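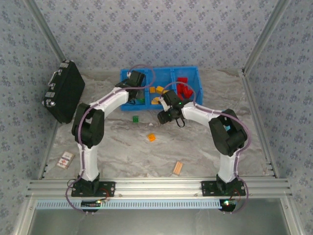 *Two-arm cell, block sorting into the three-compartment bin. Left arm over the left compartment, right gripper just short of the bin.*

**4/4/22 — equipment planning, second cell**

Spent most of the morning with the budget sheet open on one side of the desk and the cell on the other, which is a nice way to do it, because every time I was tempted to cross out a line I could look up and see what the line was for. I'm writing this out at length so that whoever picks up the order while I'm away doesn't have to guess what I was thinking. Apologies in advance, I do go on.

The short version: we have 3684 left in the small equipment line, and I'd like to keep our spending on the second cell to 3000 so there's a bit of cushion for freight and for the things I will certainly forget. The arms themselves are NOT in this. They come out of the Morotberg project money and that paperwork went in back in February. What we're buying here is everything the arms stand on, plug into, sit inside of and pick up.

**Rail and frame**

I want the same arrangement again: one length of aluminum extrusion across the front, both arms bolted to it side by side by their base plates. I know we talked about separate pedestals, and the drawings were lovely, but having both bases on one rail has been so pleasant to live with that I'd hate to give it up. If we have to shift an arm we loosen, slide, tighten, and the two stay in line with each other. Susetti will cut extrusion to length and their quote was the friendliest of the lot. Lenach was a little higher but they deburr the ends, and I have the scar on my thumb that says this is worth something. I've penciled in Lenach for the front rail and Susetti for the posts.

Please order one spare base plate! It's a silly little part and we'd lose days waiting on one.

**Cable management**

This is where I'd spend a bit more than last time. The slotted duct under the front rail has been a joy and I want the same for the new cell, the light blue if they still carry it (no good reason, I'd just like them to match). The clips along the arm links are another matter. They hold the purple cable well enough on the straight parts, but there's a good deal of slack looping around the elbows and arching up above the grippers, and each time both arms reach toward the bin together I find myself watching the cables instead of the blocks. Would like to try:

- a bag of the smaller clips, so we can put them closer together near the elbow
- a soft sleeve for the wrist end
- cable in two lengths, so the loop at the gripper can be shorter

The sleeve is the one I'm least sure of. Buy one, try it on the left arm, and then we'll see.

The controller boards are sitting down under the bases, out in the open with their red and black wires. Fine for us, since we know where not to put our coffee, but the new cell will be nearer the door and I'd be happier with covers. Nigatu has plain vented boxes, 5 to a pack, at 78 the pack. We need two for the new cell and two for this one, and I'm sure the last will find a home before the week is out. The lights need to stay visible — I glance at that green one all day long — so either clear lids or we drill a hole.

**Enclosure**

Back wall and side walls, same as now. The floral wallpaper stays, and I'd like a roll of a *different* pattern for the second cell. I was skeptical when this was first suggested and I've come all the way around on it. We want the backgrounds to vary between cells, wallpaper costs next to nothing, and it's a cheerful thing to look at on a gray day. Same for the floor: marble pattern here, something else there. Wood grain? I'm open. Peel-and-stick if possible, since the paste was a misery.

**Bins and blocks**

More blue bins, please, the three-compartment ones. The dividers give us a sort target without building anything. Today's setup has the reds in the right compartment and the yellows in the middle, with the small green and orange cubes still out on the floor in front, and it's a good exercise for the pair of arms because the bin is right up against the back wall and they both have to stretch in over the front of it. I'd like the second cell to have the bin in the same place to begin with, and then we can start moving it about once the two cells agree with each other.

For blocks I'd rather buy odds and ends than one tidy set. The grooved wooden one is a good example of what I mean: a different shape and a different surface from the little cubes, and a fair test of how we've planned the grasp. A few more like that. Flat things too, cards or small packets, which are much harder than they look to get up off a smooth floor. The craft store will do for all of this and I'll put it on my own card and claim it back.

**Things I haven't priced yet**

- Spare gripper. Should come under Morotberg but nobody has confirmed, and if it lands on us the cushion is gone in one bite.
- Replacement fingertips, same question.
- Power supply for the second cell. I'd *like* it to be the same model as this one, so a spare covers both.
- Lighting. Waiting until we know where the cell is going to stand, the window side is quite different from this side.

**Order of doing things**

Extrusion first, it has the longest lead time. Then duct and boxes together so we only pay Nigatu for shipping once. Wallpaper and floor whenever someone is passing the store. Bins can wait until the frame is standing.

Sheet is saved in the planning folder with the quotes next to it. I've marked in yellow the lines I'd give up if we run over, starting with the sleeve and ending, with great reluctance, with the matching duct. Still need to ring Lenach about whether the rail comes with end caps.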